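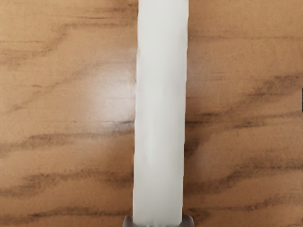 Unai Arrieta asked under the June post why I am still messing about in simulation when the arm has been bolted to the bench for months, and whether a white tube on a table really needs a physics engine. Fair question. Short answer: I broke a finger mount on the real one and the replacement took two weeks. Longer answer follows.

The job has not changed. The arm should find a round white rod lying on a wooden table, line its two fingers up with it, close, lift, and put it in a rack. The rods are the cardboard cores I use for winding offcuts of cable. The gripper is the Harnau parallel one, the arm is a second-hand Kular with a rebuilt elbow joint, and the simulator is Dredeck, which I picked mainly for its contact settings. Its documentation is poor. The page on joint damping ends halfway down and links to itself.

Where things stood last time: the scripted version worked in Dredeck as long as the rod was laid straight up and down in the wrist camera's view. As soon as it was turned by more than a few degrees, one finger came down on top of it. In the simulator this fires the rod across the table. On the bench it bends the mount, as mentioned.

I had been finding the rod with a brightness threshold. White object, brown table, what could be simpler. The trouble is that I gave the simulated table a glossy finish to match my own, and the overhead light produces a pale patch on it. Where the patch touches the rod, the threshold joins the two together. The fitted line then gets pulled towards the patch and the angle comes out wrong, always in the same direction. I spent three evenings blaming the camera calibration for this.

Esperanza Nieto suggested dropping brightness and fitting the two long edges separately. I now do that. If the edges disagree by more than a set amount, the code trusts the one with the stronger contrast and offsets from it by the known radius. It is a crude rule and it needs the rod diameter in advance, which I can live with, as I only have one size of rod.

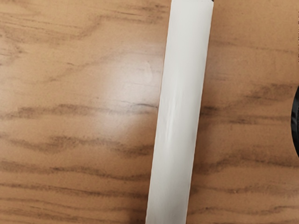

Angle error was the number I cared about, so I logged it for every attempt and ignored grasp success until it settled. The run was 3,000 attempts, with the rod dropped at a random place and heading each time and the light left alone. A typical awkward one has the rod leaning from upper right to lower left, with the glare just to the left of its upper half and both ends too near the limits of the view to be any use for finding the centre. The old code would have swung the line left. The edge fit takes the right-hand side, where the wood is darker and the contrast is better, and gets on with it. The grain is no help either way: the dark streaks run across the table, so most of them are rejected by direction before the fit starts.

Of the 3,000, the gripper closed cleanly on 1,743. That is worse than I hoped and better than the threshold version, which I stopped early out of irritation and so cannot compare properly. I should have let it finish.

Sorting the failures by hand was dull but useful. The largest group had nothing to do with vision. The fingers were straddling the rod correctly and then closing while the arm was still settling, so one side made contact first and rolled the rod. The control loop runs at 20 Hz and I was allowing a single tick between "in position" and "close". I have put in a proper check on joint velocity. It adds a short pause that looks hesitant but costs very little.

The second group was friction. I had copied a value for rubber pads from an old config, and my pads are the hard printed ones from before I ordered the Rizzi set. Lowering the figure made the simulated rod slip in much the way the real one does, at the top of the lift, with the free end dropping first. Gripping nearer the middle fixes most of this when the middle is in view. When it isn't, the arm has to move along the rod and look again, and that part is not written.

Changes to the repository this time, for anyone following along: edge fit in, threshold out, settle check in, friction value corrected, and a log viewer that no longer falls over if the run is interrupted. Failure number 23 is kept in the test folder because it still crashes the line fit with a division by zero. I know which line does it. I have not decided what the function ought to return.

Unai, the mount is back on the arm, with thicker walls and an extra screw. I will try the new code on the bench at quarter speed first, with one rod and my hand on the stop button.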